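Home News Products Stories Press Contact

PRESS RELEASE | Home & Family

Apr 13, 2024
By Anastasia Michailidis, Flestivmont

Flestivmont brings back the Bedtime Tray, and this time it's dark gray

I've been writing press releases for Flestivmont long enough to know that I'm supposed to start with the company and work my way down to the product. But you all have inboxes to get through, so let me start with the tray. It's back! The Bedtime Tray goes on sale today in our Bornonholm store and on our website, after a run in March that sold out while I was still fixing the typos on the product page.

If you missed it the first time, it's an open box tray with raised walls. You put it on the bed, you put the book in it, you put the snacks in it, and you climb in with your kid and read. That's the whole product. Michalis Karagiannis, our designer, spent much longer on the height of those walls than I thought a person could, and he'd like me to say that the corners are new as well. They are, and they're easier to wipe.

The price hasn't changed. We made 270 of them for this run, which is more than last time (quite a lot more, and our stockroom knows it). Orders are limited to 2 per household for the first week, and after that you can buy as many as you like, if there are any left.

I took one home as soon as the first box was opened. My bed has the big red peony quilt on it, the one I've had forever, and there was folded laundry stacked against the wall that I fully meant to put away – I didn't, and the reading went ahead anyway. The book was one of our pink Chinese picture readers, and the snack selection was, let's say, generous. 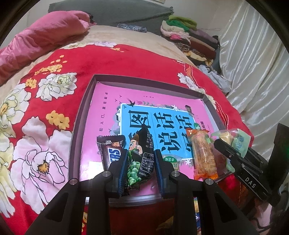 The Bedtime Tray in dark gray, with a copy of 看图说话, a Snickers bar and other snacks.

For anyone who doesn't read Chinese, the title means something close to "look at the pictures and talk," and I can't think of a better description of how bedtime goes at my place. We look, we talk, somebody wants a snack, we talk about the snack. King-fai Kwok, who runs our children's shelf in Bornonholm, has been telling parents for years to let kids tell the story from the pictures before anyone reads a word out loud. "The ones who do the talking are the ones who ask for the next book," he told me when I stopped by the store.

So we're making an evening of it. King-fai will host 4 picture-talk sessions at the store over the coming weeks, for kids up to age 6 and whoever brings them. They're free, they're short, and you can wear pajamas (grown-ups too, I will be). Sign-up is at the front counter or through the events page. Antigoni Pappas is taking the bookings, so please be nice to her, she also does the phones.

A few practical bits, and then I'll let you go. The tray comes flat in a Korach mailing sleeve and folds up without tools. Food in wrappers is fine, soup is a terrible idea. Books and snacks are sold separately. Our friends at Psarras will carry the tray in their gift shop too, though not until their spring delivery comes in.

Review samples are available for press, and so is Michalis, who will happily talk to you about corners. For samples, interviews or store visits, contact Evdokia Sfakianakis at the Flestivmont press desk.

Tags: bedtime, picture books, trays, kids' rooms, store events

Previous release Next release Back to all news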